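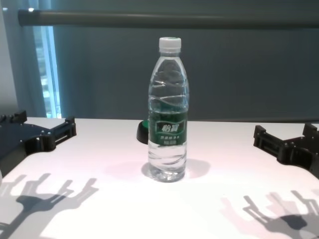
Static addresses for office printers are worth the trouble

By Wouter Dekker

Most small networks let the router hand out every address on the wire. For laptops and phones I have no objection. For printers, scanners and label machines I think it is a mistake, and the usual defense of it, that modern discovery protocols make fixed addresses unnecessary, does not match what I see in support logs.

Take the office at Verbeke. In April the router was replaced and its lease table went with it. The new unit started handing out addresses from the bottom of the pool. Two printers swapped places. Windows went on sending jobs to the old addresses, so invoices came out on label stock and labels came out on A4. Every device was online. Every status page was green. The ticket ran to 226 lines before anyone compared the port settings with the lease list.

Discovery was supposed to cover this. In practice a Windows machine that finds a printer through WSD creates a WSD port, and that port may show the device as offline after sleep while a plain TCP/IP port to the same device works. Multicast discovery does not normally cross a VLAN boundary unless something repeats it. Many access points drop or limit multicast by default. Each of these can be worked around, but each workaround is one more setting to document, and in small offices it will not be documented.

There are two ways to fix an address. The first is to type it into the device. The second is a reservation on the DHCP server, tied to the hardware address. I prefer the reservation. The gateway and DNS settings stay in one place, and a factory reset of the printer does not lose anything. The weak point is the one Verbeke ran into: if the server goes, the table goes. Export it. On a site with up to 2,000 clients the file is still small enough to attach to an email.

The objection I hear most is scale. Castari, where I did contract work on the print servers, had 3,000 endpoints and argued that reservations could not be kept current by hand. I agree that they could not. But very few of those endpoints were printers, and the rest never needed a reservation. Keep a separate range outside the dynamic pool, put the shared devices in it, and leave everything else alone.

Host names are a fair alternative where local DNS is in good order. Check that first. On consumer routers a stale record can outlive the lease it came from, and the client will then print to whatever holds the old address now.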